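Prilulura 长柄浅勺系列

厨房与烘焙工作间用品 / 勺、铲、量具

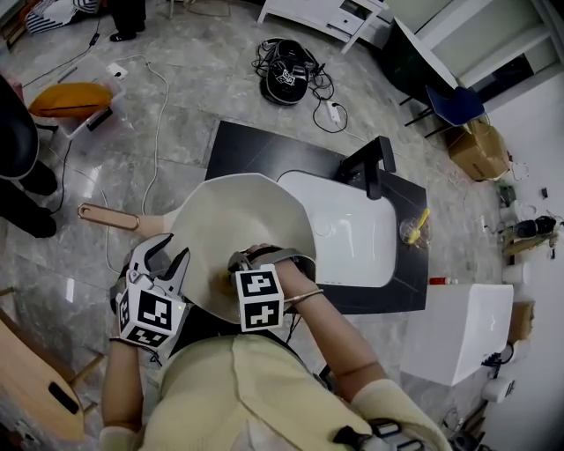 面粉和干豆可以共用一把勺吗？

可以共用，但中间要洗净并完全晾干。面粉最怕残留的水汽，豆子表皮又常带细灰，两样连着舀，面粉里就会混进灰点。如果每天都要烤面包，我们更愿意建议备两把，一把只进面粉桶，另一把留给豆类、谷物和坚果。

关于这个系列

Prilulura 是我们店里聊得最多的一个系列！最初的想法来自 Heike Rathjen，她在烘焙工作间待了很多年，一直抱怨市面上的勺要么太深（粉倒不干净，总有一撮贴在底上），要么柄太短，舀到桶底时袖口全是粉。她画了第一张草图，Ya-wen Kong 接手做成样品，改了又改，最后定下来的样子比谁预想的都浅，也都长。

浅有浅的好处。倒粉的时候手腕稍微一转，粉就顺着边滑下去，落得很均匀，往和面盆里加最后那一点点粉时特别顺手。长柄则是给深桶准备的，桶里只剩一层底的时候，您会明白我们为什么这么喜欢它。

系列里现在有 3 个型号：

Lorna 小号
适合家用面粉罐、燕麦罐、糖罐。勺身窄一些，能伸进大多数宽口玻璃罐。

Lorna 大号
适合储粮桶和工作间的面粉箱。重量 383 克，拿在手里有分量，但重心靠近勺身，连着舀上一阵也不会觉得坠手。

Diltex 平底款
底部压平，可以稳稳放在台面上，舀好之后腾出手去拿秤或者撕开酵母包，不用担心勺子翻倒。喜欢提前把配料一样样备好的朋友，多半会选这一款。

三款都不带刻度。我们讨论过很久要不要加，Gisela Grube 坚持不加，理由是面粉松一点紧一点，同样一勺差得很远，刻度反而叫人放心得太早。做面包还是请用秤。她自己家里那把已经用了 11 年（是系列定型之前的老样品），柄尾磨得发亮，她说什么也不肯换新的。

怎么舀，才舀得好

面粉在桶里放久了会压实。先用勺边在表面轻轻划几下，把粉松开，再斜着切进去，平着端出来。不要往下按，也不要在桶壁上磕，磕一下粉又实了，还会扬得到处都是。

舀大米和豆子就随意多了，直接插进去就行。亚麻籽、奇亚籽这类又小又滑的种子，建议只舀半勺，端的时候慢一些，浅勺装满了容易从两边溜出去。

糖粉和可可粉有结块的时候，先过筛再舀。拿勺背去压碎结块也不是不行，只是压过的粉会粘在勺面上，洗起来多费一道功夫。

清洗与存放

用完先把余粉抖掉，再用温水和软布擦洗。千万别直接拿热水冲面粉，一冲就成糊，粘在角落里很难弄。如果已经结了糊，泡一会儿，用软毛刷从里往外刷，角上多刷两下。

红糖、可可、肉桂之类颜色深的东西容易在底部留下一点印子。小苏打加少许水调成糊，抹上去静置片刻再洗，大多能洗掉。钢丝球和粗砂海绵请不要用，划痕里会藏粉，以后越来越难洗。

洗好后倒扣晾干，或者挂起来。三款的柄尾都留了挂孔，挂在通风的墙边最好。我们不太赞成把勺子长期埋在面粉桶里，虽然方便是真方便，可手上的潮气会沿着柄带进去，天热的时候粉容易生味。

配套的桶和挂架

Janssen 储粮桶和 Lorna 大号是一对好搭档，桶口够宽，长柄勺斜着进出都不别扭。桶盖内侧有一圈可以拆下来的密封条，每隔一阵取下来洗洗，装回去时让有凸线的一面朝下。挂架有单钩和双钩两种，双钩的两个钩子错开了高低，两把勺挂在一起也不会互相碰。

用过的人怎么说

Leandro Ojeda（家庭烘焙）：“买之前觉得柄太长了，抽屉里放不下。确实放不下，我就挂在炉子边上，现在每天早上做饼都顺手拿它。倒粉倒得特别干净，这一点我真是喜欢。”

Theda Rothe（杂货店店主）：“店里散装的荞麦和小扁豆都用大号舀。小号我拿回家了，用来装燕麦。要是能出一个更宽的给意面用就好了。”

意面用的宽勺，Ya-wen 已经在琢磨了，草图贴在工作间墙上，我们每个人路过都要添两笔。

几个常被问到的小问题

左手能用吗？
勺身左右对称，两只手用起来一样。

能不能舀热汤或热油？
这个系列是给干货设计的，热的液体请用汤勺。浅勺盛汤也很容易洒。

柄和勺身连接的地方会不会藏粉？
接缝做了圆角处理，平常擦洗就够。潮湿季节可以用干毛刷顺着接缝扫一扫。

可以单独换柄吗？
Lorna 大号可以，松开柄根处的 2 颗螺钉就能取下。小号和 Diltex 平底款是一体的，不能拆。

订购与到货

Lorna 小号和 Diltex 平底款常备现货。Lorna 大号分批制作，下一批在二月到店，想要的朋友可以先留下姓名，到货后我们按登记的先后联系。双钩挂架目前随大号一起发，单独购买请在订单备注里写明。

同系列其他用品：面粉筛 / 刮板 / 罐用标签 / 软毛清洁刷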